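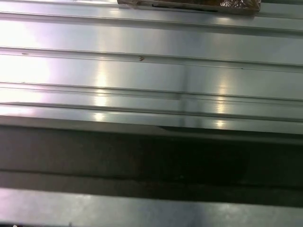 Fladport PC Rebuild Days: your questions

Do I need to know anything first?
Not a thing! If you can hold a screwdriver you'll be fine, and we love first-timers.

Where does the memory go?
In the long slots near the processor socket. Line up the notch, press both ends down evenly and wait for the click (it's a lovely sound).

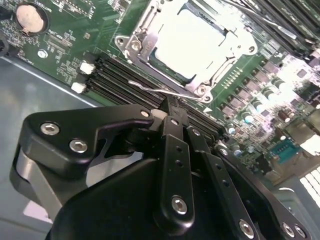
Galindo wrote in to say that a stick can feel home at one end and still be sitting proud at the other, so check both clips before you power up.

Should I lay the case down?
Yes, flat on its side with the panel off. Everything is so much easier to reach! 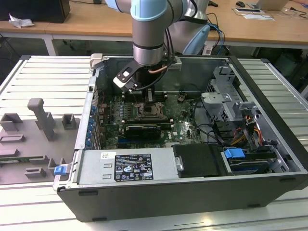
Side panel off, graphics card still fitted.

How long does it take?
Most sessions run 2 hours, with 14 places at the benches. The next one is on July 17, 2021.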